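Home | News | Features | Reviews | Archive

Print this page | E-mail this article

April 17, 2026
By our software writer

Trenden's new planner, Zero, is the most fun I've had with motion software since December! Give it a cluttered surface and it weighs up 1000 candidate paths before the arm moves at all, then keeps the five smoothest and scores them again for clearance.

What I love is how readable it is. Every rejected path comes with a plain reason — too close, too slow, wrist over-rotated — and you can replay it in the simulator as often as you like.

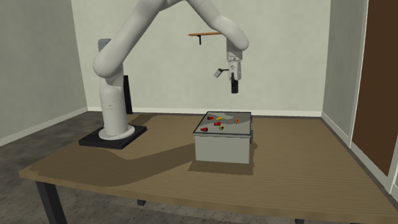
Small parts lying at odd angles used to mean an afternoon of hand tuning in Mesus. With Zero I changed eight settings and went to lunch.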